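Moveo Drip Watering Set for Balcony Boxes
Set-up guide, section 3: Connecting, first watering and care

Please read this section to the end before you open the small parts bag. The parts in it look alike, and it is easier to sort them when you know where each one goes. If you have not yet hung the tank on its bracket, go back to section 2 and do it first.

3.1 Connecting the main hose

1. Turn the tank valve to the closed position. The handle must stand across the pipe.
2. Put the end of the main hose in warm water for one minute. The hose becomes soft and goes over the connector without force.
3. Push the hose over the connector until it covers the second ring.
4. Slide the clamp over the joint and tighten it by hand. Do not use pliers.
5. Lay the hose behind the boxes, from the tank to the last box. Leave a little slack at each corner.
6. Close the far end with the black end cap.

Note: The tank works by gravity only. If the hose rises above the tank outlet at any place, the boxes after that place will stay dry.

Caution: Do not connect the set directly to a house tap. The joints are made for low pressure and they will open.

3.2 Fitting the drippers

1. Mark the hose where you want each dripper. The usual distance is 23 cm. For herbs in small pots, one dripper per pot is enough.
2. Make the hole with the punch from the parts bag. Hold the punch straight and turn it while you press.
3. Press the dripper in until you hear a click.
4. If you made a hole in the wrong place, close it with a repair plug. There are three plugs in the bag, and more can be ordered under part number 176.

Caution: The punch is sharp. Do not hold the hose in your palm when you make a hole - put it on a piece of scrap wood.

3.3 First watering

1. Fill the tank with clean water. Rain water is good, but pour it through a cloth.
2. Take off the end cap and open the valve. Let the water run into a bucket until no more air bubbles come.
3. Close the valve, put the end cap back, and open the valve again.
4. Look at every dripper. Each one should give single drops. If one gives a thin stream, it is not pressed in completely.
5. Leave the valve open for one hour, then put your finger in the soil near each plant. It should feel damp below the surface.

Note: In August most boxes need water in the morning and also in the evening. Please water by the need of the plants and not only by the clock. A tomato in a windy corner drinks much more than a geranium in the shade.

3.4 Cleaning the filter

The filter sits inside the tank, over the outlet. Empty the tank, pull the filter up by its tab, and rinse it under the tap from the inside to the outside. An old toothbrush is useful for green growth. Do not use soap, as the rest of it can go to the plants.

3.5 Preparing the soil before you place the hose
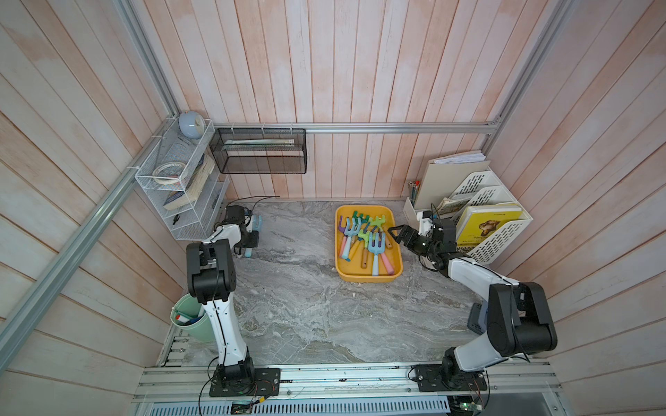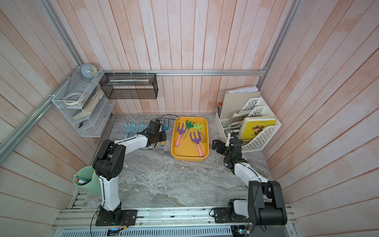
Soil that has stood in a box all winter often gets a hard crust, and drops from the hose then run to the edge of the box and down the wall. Break the crust before you lay the hose, but only on the surface, so the roots are not hurt. A hand fork does it better than a trowel, and a bright one like the light blue fork with the yellow handle tip in the second picture is also easy to find again among the leaves. Work from the stem to the outside with short movements. Then pull the soil a little higher along the edges of the box, lay the hose in the middle, and fix it with the ground pins. Keep the fork away from the hose after it is laid - a small cut is hard to see and can empty the tank in one night.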